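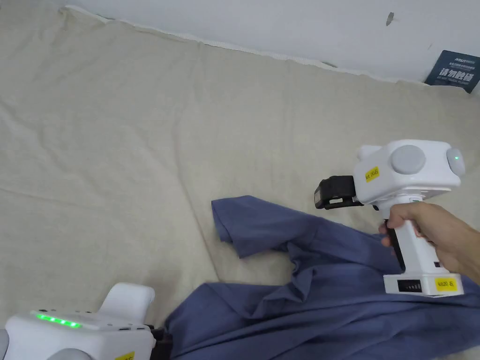 **mapleridge_kt:** Skip the dryer. I had a cotton throw that size in oatmeal, washed it cold, tumbled it on low and lost 2 inches off the length. The edges went to knots too. Line dry or flat, every time.

**hobnail:** Was yours prewashed? The Söderlund ones are, or at least mine said so on the tag. I dry it on low with two towels and haven't noticed any change after a year.

**mapleridge_kt:** No idea. It was a Henell, bought on clearance. The tag said "dry flat" and I ignored it.

**pennyfarthing22:** Original poster back. Thanks, both. To answer the question from page one, it's a plain beige cloth, no pattern, and I want it to cover a daybed without looking slept on by noon. Washing is only half of it. The wrinkles are driving me crazy. I smooth it in the morning and by Thursday it looks like I never ironed it at all.

**quietloom:** Steam it in place. Ironing a piece that big on a board just puts new creases in one end while you do the other. I use a Hoseck hand steamer, fill it twice, start at the wall side and work forward. Let it sit an hour before anyone gets on it.

**hobnail:** Steamers do nothing for heavy cotton. I've owned two. Iron it damp, on the bed, with a towel underneath.

**quietloom:** Depends on the weight. Anything under 300 gsm steams fine. Over that I agree with you, damp iron.

**hobnail:** Mine is well under that and it still came out limp. Maybe it was the steamer.

**tobaccobarn:** Why fight it? Wrinkled cloth looks fine. Mine comes off the line, gets shaken once and goes on. If you want flat, buy polyester.

**pennyfarthing22:** I had polyester. It slid off every time somebody sat down.

**mapleridge_kt:** Tuck the back edge down behind the mattress – a good six inches if you have it – and roll a thin towel into the gap. That stops most of the sliding with any fabric. It does hide the fringe on that side, if yours has one.

**oldselvage:** On fringe and raw edges, put the whole thing in a mesh bag before it goes in the machine. A pillowcase tied shut works for a small throw but a big one won't rinse properly. If an edge is already fraying, run a zigzag stitch just inside it first. I paid $17 at a dry cleaner to have one side done and should have done it myself.

**quietloom:** Seconding the zigzag. Don't use the liquid fray stuff on beige, it dries darker.

**tobaccobarn:** Never had it dry darker. Which brand?

**quietloom:** Zuvmont, the small bottle. Test it on a corner.

**pennyfarthing22:** OK. Plan is zigzag, cold wash, line dry, then try the steamer since my sister has one. I'll post how it goes after the weekend.

**hobnail:** Measure it before you wash it.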